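The plate goes down first, then the fruit

I've been eating off the same chipped white dishes since college, so when a friend told me there was a woman in Ellitz who could talk for an hour about one plate, I called her that same afternoon. Leanne Whitlock picked up on the second ring and told me to come hungry. 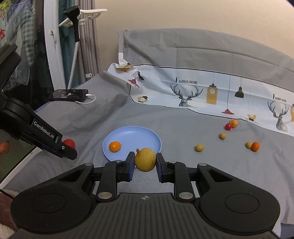
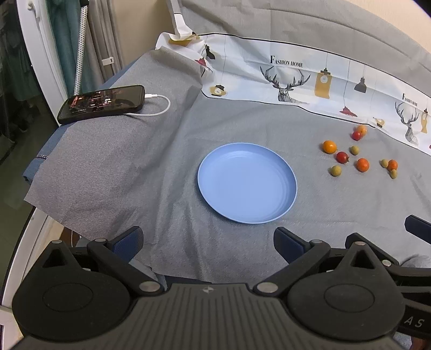 A light blue plate, gray cloth and small round fruit.

Words by the Goodall Table newsletter | Home & Kitchen | 6 min read

Leanne writes a little column on serving food at home, and she has opinions! We hadn't even sat down before she started in on color.

"People buy white because it's safe," she told me. "Then they put a pale cheese on it and wonder why it looks sad. Get yourself one blue plate. Light blue, with a little rim. Put an orange tomato on that and watch what happens."

I asked her why the rim matters, and she laughed at me (kindly, I think). "Have you ever carried cherry tomatoes across a room? They roll! A shallow rim is plenty. You don't want a bowl, you want to see each one."

She's a big believer in small fruit. Red and orange cherry tomatoes, little green things, anything you can pick up with your fingers and eat in one bite. She likes to tip them straight out onto a cloth next to the plate and then choose, one at a time, what goes on.

"I used to pour the whole lot on and shake it flat," she said. "Looked like a bag of marbles. Now I spread them out beside the plate so I can see what I've got. The shiny ones, the dull ones, the one with a bit of stem on it. I start with an orange, then a green, and I stop sooner than I want to."

And the cloth? Gray, always gray, and she doesn't iron it. I said I'd have guessed she was an ironing person and she made a face. "A wrinkle is fine. A wrinkle stops a tomato! Get something with a weave you can see, and put it over whatever you have, a table, the end of the bed, a tray on the couch. I've served lunch on all of them."

Her own cloth came from Cliko, a tiny shop that used to be over the bakery, and she paid too much for it and would do it again. The shop moved out to Drornov in January, and she's still a little mad about it. We spent a good ten minutes on the parking out there, which I'll spare you.

I wanted to know about the green ones, because I never know what to do with a green cherry tomato. Leanne's answer was to leave it alone. "If it's hard, it isn't ready. It can sit with the others and look pretty. My mother lined hers up on the windowsill, and we kids weren't allowed to touch them till she said so. I still ask permission in my head."

She doesn't wash them until just before they go out, and she dries them on a dish towel, because a wet tomato slides all over the plate. No oil. Salt goes in a separate dish, and people can dip if they want to.

Toward the end I confessed about my chipped dishes. She wanted to know how many I had, and I said 6, and she told me to keep four and give the cupboard space to something blue. I've been looking ever since. So far I've found one that's too deep and one that's closer to green, and my kitchen counter is covered in tomatoes.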